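The Ferry Book

The ferry at Lollgate stopped at eight in the evening, and Jenő Somogyi got there at ten past. He could see it on the far side of the water with its lights off. A man was hosing down the ramp.

"First one's at six," the man in the ticket hut said. He was putting his coat on. "There's a room over the pub, if they've not let it."

They had let it. Jenő went back to the hut and sat on the bench outside with his bag between his feet. He had come from Malholm on two buses to see his aunt's house, which was now his, and which stood on the other bank with a blue door and a leaking roof. He had the key in an envelope. The solicitor had written "front" on it in pencil.

A woman came along the quay with a torch and stopped.

"You missed it," she said.

"By ten minutes."

"You'd better come in, then. I've got the waiting room key. It's not warm but it has a kettle."

Her name was Yung-ching Chou and she looked after the ferry book. He asked what that was, and she showed him while the water boiled. It was a ledger, and behind it on the shelf were the older ones, going back to 1632, though the first few were copies. Each crossing had a line. The line said who had rowed or driven, what the water was doing, and what had been carried.

"All of it?" he said.

"All of it that paid."
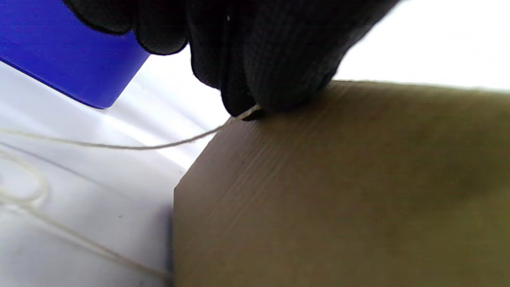 He drank his tea and turned the pages. Nine sheep. A harmonium. The doctor, twice, and then the doctor and the priest. He had expected it to be dull and for long stretches it was. One winter had nothing in it but coal.

"Did you know my aunt?" he asked. "Somogyi. The house with the blue door."

"She came over on Tuesdays for years and then she stopped," Yung-ching was about to say, or so it seemed to him, because she opened her mouth and then shut it again and went to the shelf. She took down a green ledger and found the place without much trouble.

It was a July, a long time ago. The line read: Miss Somogyi, one trunk, one dog, single.

"Single," he said.

"There were only two fares. Most people took the return, it was hardly any more."

He had been told that his aunt went to Lollgate for a fortnight and stayed by accident. His father told it that way every Christmas. There was a missed train in it, and a twisted ankle, and a landlady called Mrs Gaete who made her stay in bed. Jenő had always liked the ankle.

"Was there a Mrs Gaete?" he said.

"There still is. The daughter-in-law. She'll be the one who's been feeding the cat."

"There's a cat?"

"Did they not say?"

They had not said. He looked in the envelope again, as if there might be something about a cat in it, but there was only the key and the solicitor's bill.

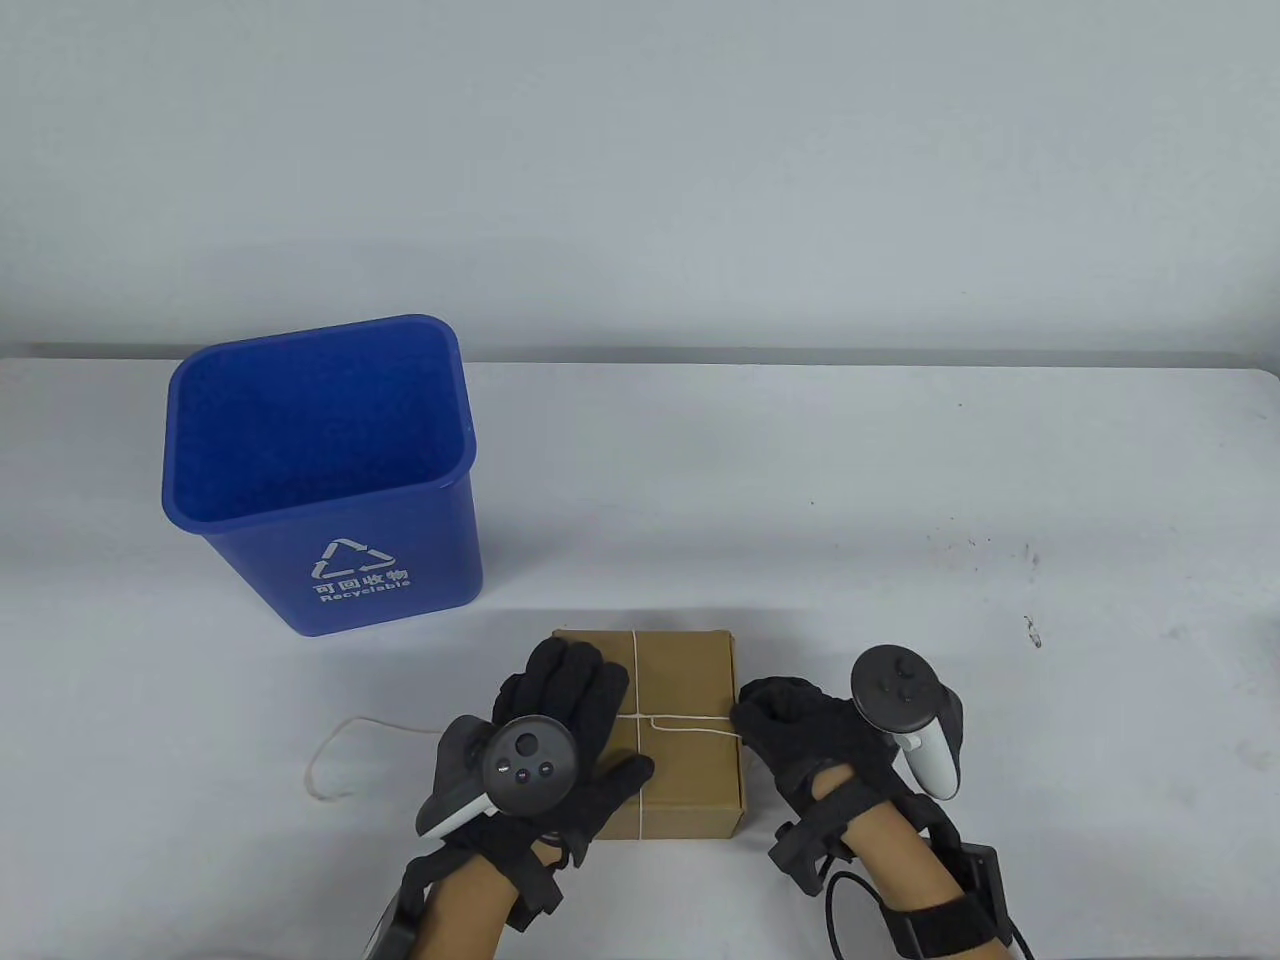

Yung-ching went home at eleven and left him the kettle and a blanket that smelled of rope. He did not sleep much. He read through his aunt's first year, and found her going back over four times, always with a return ticket, always home the same day. The dog went with her on three of them. After that it wasn't mentioned.

In spring she had carried across 88 roof slates, second-hand, from the chapel at Cirnska. The ferryman had written "heavy" next to this and underlined it. Jenő thought about the leak and wondered whether those were the ones that had slipped.

At half past five he folded the blanket and washed his cup. It was raining a little. The ferry was already coming over, quite slowly, with one van on it.

Yung-ching was on the ramp with the new ledger in a plastic bag.

"One passenger, one bag," she said. "Single or return?"

He had a return bus ticket in his wallet and work in the morning after next. He had told the estate agent he would ring by the end of the week. The van drove off past them and its driver lifted a hand.

"What's the difference?" he said.

"Sixty pence."

He got out his change and looked through it. He had enough for either.

"Does the cat have a name?" he asked.

"Ask Mrs Gaete," she said, and waited with the pen.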